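Thread on the tidying data we've been working with, and what a small filtering test showed. Posting it in pieces.

Grostum is our set of home chores done by people with hand-held grippers. No robot in the house. Each gripper has its own camera, so a two-handed person gives us two views of the same job, and a policy trained on it sees the room the way its own wrist would.

The chore in this batch is the bedroom wastebasket. Two views from it:

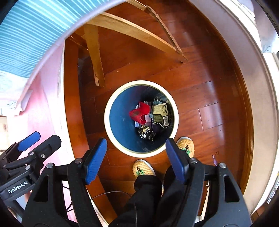
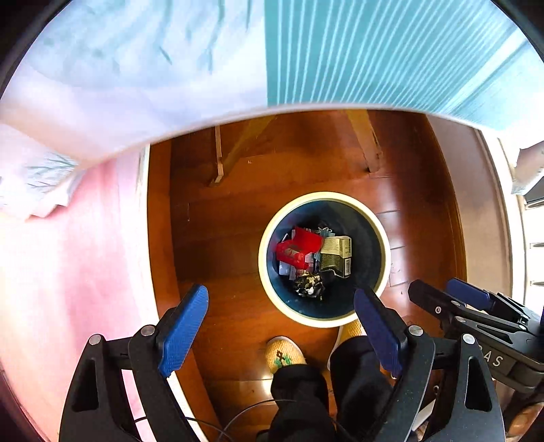
Both with the gripper open and the bin in the middle of the view.

Do you need to throw out the stretches where the gripper is open and not holding anything?

We keep them. A policy trained only on the grasping parts never learns how to line up with the thing it's going for, and on our bench it stopped short or came in at a bad angle.

How we tested it. We took 2000 clips of floor-level chores and trained two policies. The first got everything. The second got the same clips with the approach trimmed off, so each one started just before the fingers closed. Same network, same training time.

Then 400 trials each on the arm, with bins and baskets neither policy had been trained on. The full-clip policy finished 273. The trimmed one did clearly worse, and most of its failures came before contact.

Alois Zaugg went through the failures by hand and sorted them. The biggest group was the arm settling too far to one side of the rim. It would close on air, back off, and do the same thing again.

One thing we got wrong at first: in February we were also dropping clips where the person's own feet or legs showed up under the gripper. We thought the policy would latch onto them. We put those clips back in and saw no drop, so the filter is gone.

Wide lenses are still a headache. Straight floorboards come out curved, and our depth estimate near the border is poor. We now mask the outer part of the view for depth only — the policy still gets the whole thing.

Limits: 18 homes, one type of gripper, one arm. I wouldn't carry the number over to kitchens. Tall bins with lids aren't in here at all.

Next is the same comparison on laundry, where the approach is longer and the target changes shape. Training starts this week.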